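**Slide 4 - House rules for recording with hand-held grippers** (Plondgate, 5/29/25)

Start slowly. Say: the rules I show you today are short, and we did not write them in one day.
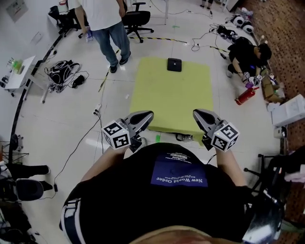
The first version had 40 rules and people did not read them. Now there are 13. I will speak only on the ones for the floor.

- Tape marks the work area. Who is not recording stays outside the tape.
- Cables go along the wall, or under a cover. In Dundine we had 234 sessions before we wrote this one down.
- Drinks stay on a table - never on the floor.
- The markers on both grippers must be clean and visible. Check before each session.
- Fire extinguisher stands in its holder, and the way to it is free.

(Pause. Ask who has a similar list.)

Next slide: the Oltlow checklist, 5 minutes. The new version comes in September.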